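Reheating Without Hot Spots: Notes on Microwave Power Levels 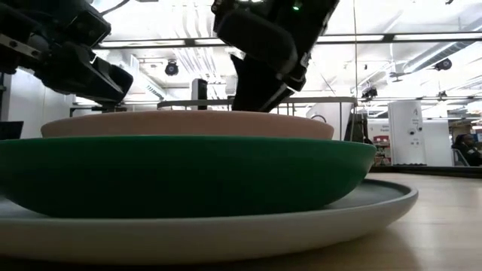
Why does leftover stew boil at the rim and stay cold in the center? Microwaves deposit most of their energy in the outer inch or so of dense food, and the middle has to wait for conduction, which in thick food is slow.

Everything else in this post follows from that, plus some details about how ovens handle their power settings.

I started keeping notes after I replaced my old oven, a Nernum, with a Wuvel rated at 1000 watts. The Nernum was rated at 800. I kept using the old times out of habit, and for most of a month I produced lasagna with leathery corners. Scaling the time by the ratio of the ratings is the usual advice. Four minutes at 800 watts becomes 3:12 at 1000. This works well for a mug of water, where the liquid circulates as it warms. It works badly for lasagna, because the total energy is the same but the center has had less time to catch up. For dense food I now keep the old time and lower the power instead.

Lowering the power does different things in different ovens. In a conventional oven with a transformer, the magnetron is either fully on or off. A setting of 50 percent means the oven runs at full output for part of a cycle and rests for the remainder. You can hear this on the Nernum: a low hum, a click, then only the fan. I timed the cycle at 22 seconds on medium, 11 on and 11 off. An inverter oven reduces its output more or less continuously, so the hum stays constant and gets softer. The Wuvel is an inverter model.

For soup the difference between the two hardly matters. For small portions it does. Eleven seconds of full output is enough to make a spoonful of tomato sauce spit all over the ceiling of the oven, and the rest period comes too late. Butter is the same. If your oven cycles, put a cup of water in next to a small portion to take up part of the energy, and add a little to the time.

Container geometry is the second variable. A deep bowl filled to the top is the worst case. The same volume spread in a wide, shallow dish heats faster and more evenly, with less depth for the heat to cross. If the food can be arranged as a ring with a gap in the middle, do it. Rice and mashed potatoes hold a ring easily. Pasta will do it if the sauce is thick. Stew won't, so it has to be stirred.

Stirring is worth more than any setting. I stir once at the halfway mark and once at the end, pulling the outside inward. With lasagna, which can't be stirred, I cut the slab in two and turn the pieces so the former center faces out. It looks worse and heats better.

The dish itself takes some of the heat. Certain glazes and clay bodies absorb microwaves directly, and those get hot before the food does. The test is simple. Put the empty dish in the oven beside a glass measuring cup holding a cup of water, run one minute on high, and touch the dish carefully. If the water is warm and the dish is cool, use it. If the dish is hot, keep it for salad. Don't run the test without the water. Anything with a metallic trim stays out of the oven entirely.

Covers: a loose lid, or a plate upside down, holds steam against the surface and evens things out a little. I leave a gap at one side. Paper towels are fine for bread and do very little for anything else. Bread should be done last and briefly; it goes tough within a few minutes of leaving the oven whatever you do.

Standing time is part of the cooking. After the power stops, the hot outer layer keeps passing heat inward. I measured this with a probe thermometer in a portion of bean chili, covered, and the center was still climbing two minutes after I took it out. For leftovers the usual US guidance is 165°F throughout, so measure at the center and in one other spot, after the rest and not before.

Tove Hjaltested wrote in after the last post to ask whether the turntable makes any of this unnecessary. It helps with the standing-wave pattern, where fixed hot and cold regions sit a couple of inches apart. Rotation smears those out into circles. It does nothing for depth, and food placed dead center on the turntable barely moves through the pattern. Set the dish toward the edge if there is room.

My current settings for the Wuvel, food straight from the refrigerator:

Soup, one bowl: full power, 2:30, stir once.
Rice, one portion in a ring: 80 percent, 2:00, covered, a spoonful of water added.
Lasagna, one slab cut in two: 50 percent, 6:00, rest 2:00.
Chili: 70 percent, 4:00, stir twice, rest 2:00.

Frozen food is a separate problem, as ice absorbs far less than liquid water and the first thawed spot runs away from the rest. I have half a page of numbers on that and will post them when the second half is done.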